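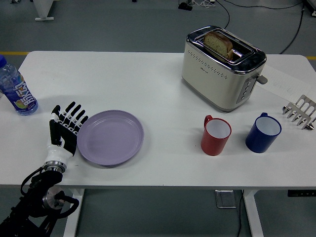
Shared Kitchen Breakfast Project — report 2
Gönül Ertürk and Nokuthula Zulu, 11 Sep 2026

Aim: work out a breakfast corner for the common room at Praltville. Toast, a hot drink, one table, no queue.

What we had. White table, two-slot toaster, plates, mugs. Budget was $250, most of it still there. In July we tried everything along one edge and people kept reaching over each other, so this time the toaster went to the back and plates near the front.

Toaster: easy to use, buttons on the side, lever sticks out so you can find it half asleep. Crumbs are a problem. Need a tray or a cloth, havent decided. Cord should run off the back — still looking for a shorter one.

Plates: plastic, light, stack OK. Raised rim keeps the crust on. Gönül wanted ceramic but they're heavy to carry upstairs and the colour choice was awful.

Mugs: fine. No room for a kettle once the bread is out, so kettle stays on the bench.

Results. Nine people tried the new layout. Most liked it, two asked for more space to butter. Fair enough, we forgot about butter completley.

To do: butter spot, crumb tray, sign for the lever side. Measure the table again, first numbers got lost.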